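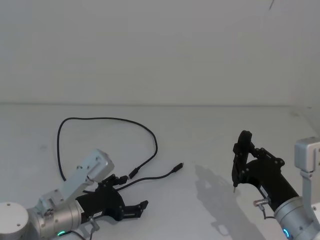

The cable task has been on my list since the spring and I finally gave it a proper go this month. The job sounds small. Two arms, one black USB cable on a white table, and the cable has to end up coiled in a tidy loop with both plugs on the same side. I've written about the arms before, so this post is mostly about the software, and mostly about the parts of it that went wrong.

The code is in three pieces. Perception looks at the head camera and turns the cable into a line of points. The planner decides which arm grabs what, and where. Then the controller, which I call Balura for no good reason, turns that into joint motion and stops the arms from hitting each other. The pieces talk over a message bus called Oltis that Halyna Prokopenko wrote for an older project and kindly let me take over.

Perception first. Finding black pixels on a white table is easy and I had that working in an evening. The grippers are black too, though, and so are the thin cables that run along the arms. My first version happily decided that the USB cable carried on up the wrist and off the bottom of the picture. I fixed this by drawing the arms from their joint angles into a mask and throwing away anything under the mask, plus a margin. The margin matters more than I expected. Too small and you get slivers of gripper counted as cable. Too big and you lose the plug just when the fingers get near it, and that is the moment you most want to know where it is.

What I do now is keep the last good line from before the arm moved in, and only let the hidden part change slowly. It's a bit of a bodge. Ustyna Marchuk suggested fitting a smooth curve through the gap and choosing the one with the least bending, which works well for a single loop and badly where the cable crosses itself. I've left both methods in and there's a switch in the config file.

Shadows were the other nuisance. The arms throw soft grey shapes on the table and a fixed threshold will pick up the darker bits. I swapped it for a local one and that was mostly that.

For the planner I started with a search over grasp points and gave up on it. It was slow, and the plans it liked were silly, with an arm reaching right across to take a plug that the other arm was practically touching. The current one is a short list of rules. Find the two ends. Give each end to the nearer arm unless that would make the arms cross. If one end is buried under the rest of the cable, pull the free one first and look again. It replans after every move, so a bad guess costs one move and no more.

The controller is the part I'm happiest with. Every motion is checked against the other arm's planned path as well as where it is now. Before that I only checked the current position, and I had 2 stops in one afternoon with both wrists trying to use the same bit of air. No damage, but I did go and make a cup of tea afterwards.

Logging took longer than any of it. Each run now saves the camera picture, the fitted line, the plan and the joint readings together, with one clock for the lot. I had them on separate clocks at first and spent two evenings chasing a perception fault that was really a delay in the joint readings. There are 1,487 saved pictures now, of which I've marked up 570 by hand. If you're going to mark up cables by hand, write the tool so that it follows the line between clicks. Mine didn't until far too late.

The line fit is good enough on most of the marked set. It still fails when a plug lies right against another part of the cable, where it sees one long end and puts the grasp point a few millimetres past the plug. I think I need a small separate detector for the plugs — the shape is distinct enough — and then make the line end there.

Still to do:

Plug detector, as above.
Slow down the last bit of the approach. The fingers nudge the cable before they close.
Move the arm mask on to the graphics card.
Try the thicker grey cable from the Okwood box.
Tidy the config file, which has five settings that do nothing at all.

I'll put the masking code up once I've taken my own file paths out of it.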